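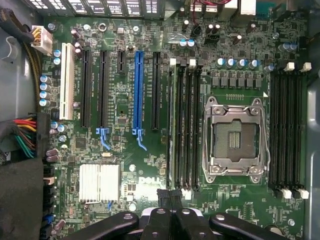 Speaker notes: Planning a first robot cell for workstation teardown

Slot is 20 minutes plus questions. Keep the water bottle off the laptop side. Slide numbers are in parentheses.

(1) Opening

Good morning. My name is Corina Dinu and I run equipment planning at Vastero. We take in retired office computers, test the parts, and sell on what still works. I'm going to talk about how we planned the purchase of one robot cell, what we left out of the first budget, and what we would put in the second one.

I'm not going to talk about control software. Valentin Ursu wrote most of ours and he is in the second row. Please ask him at the break.

(2) The job we picked

Stay on the opening photo for this part.

Desktop workstations, board still in the case. This one is a Dell board with two banks of memory slots, one on each side of the processor socket. The memory is out, the processor is out, and the socket frame is open. The power cables are still plugged in.

Point to the socket first. The contacts inside it are the most easily damaged thing on the board and they decide a good part of the resale price. Then point to the big power connector on the left edge. That connector has a clip, and the clip has to be pressed while you pull. Ask the room which one they would give to a robot. Wait for a few answers.

Our answer was memory modules first, expansion cards second, power connectors third. We kept the socket for people. We wrote this order down before we asked for a single quote, and I would do that part the same way again.

(3) Volume

We planned on 900 machines a month. That was the number from a good March. Reiko Hirano in purchasing asked for the yearly average and it was lower, so we ran the payback on both. Show both lines on the chart. The gap between them is most of a year.

If you have only one number for volume, find out which month it came from.

(4) What was in the first budget

Read the list slowly, people take notes here.

Arm and controller
Gripper and one set of fingers
Wrist camera
Table and case fixture
Guarding
Installation
Two days of training

We had quotes from Femen and from Hashmi. Femen was cheaper for the arm. Hashmi included the wrist mount and the cable routing. Once we added those to the Femen quote the two were close enough that delivery time made the choice. We went with Hashmi.

Don't read out the prices. They are under agreement. If someone asks, say they can get a quote for the same list in a week or so.

(5) What was missing

This is the main slide. Take five minutes on it.

Fingers. We budgeted one set. Long fingers reach down past the case wall but they take up room once they are inside, and there are capacitors standing up all over these boards. We have now ordered three shapes. Put a line in for finger sets every year and treat it like tooling on a press.

Fixtures. Cases come in many sizes. Our first fixture held two of them. Relu Gavrilă in the shop made the next one with sliding stops, and his hours came out of the maintenance budget, which he was not happy about. Budget shop time.

Spare boards. You need parts to practice on and some of them will be broken. We set aside scrap boards for this and ran out in the second month. After that we used stock we could have sold. Count that as a cost.

Static protection. Grounding for the table, the arm and the fixture. It is cheap if you order it with the cell and slow if you order it later.

Labeling and logging time. Somebody has to record what went wrong with each pull. Nanami Nagano did this for us on top of her own job. We logged 1,832 attempts before we changed anything on the gripper. She would like me to tell you that it should be a paid role with its own line, and I agree with her.

(6) Cables

Short slide. One photo of a loom is enough, so go back to the opening picture if the loom slide doesn't load.

Cables cross the edge of the board on their way to the connectors. A person moves them aside without thinking about it. For the cell we had two choices: pay for more development, or have a person tie them back before the case goes on the table. We chose the person. Work out the labor for that step and put it against the savings. In our case it took a fair bite out of them and the project still made sense.

(7) Floor space and power

The cell itself is small. Carts in and carts out take more room than the cell. Mark it out on the floor with tape before you sign, and push a loaded cart through it.

Check which circuit it will go on. We had to add one at our Udandale site. The quote for that came in at around 2,000 and it took three weeks to get the electrician.

(8) How we would stage it now

Step one, write down the pulls in order of value and difficulty.
Step two, rent or borrow time on an arm and try the first pull only.
Step three, buy the cell with two finger sets and an adjustable fixture.
Step four, hold back part of the budget until the cell has run for a full quarter.
Step five, decide on the second pull with the log in front of you.

We skipped step two. A trial would have shown us the finger problem before we placed the order.

(9) Questions

Likely ones:

Would you lease? We looked at it. The lease did not cover custom fingers or the fixture, so we bought.

How many people did it replace? None. The same team runs it. They spend more time on testing and grading.

Does it do laptops? No. Different fixture, small screws, a separate project.

When does the second cell come? It is in next year's plan and has not been approved.

If there is time left, hand over to Valentin for the camera questions. The parts list is on the last slide. Leave it up while people are leaving.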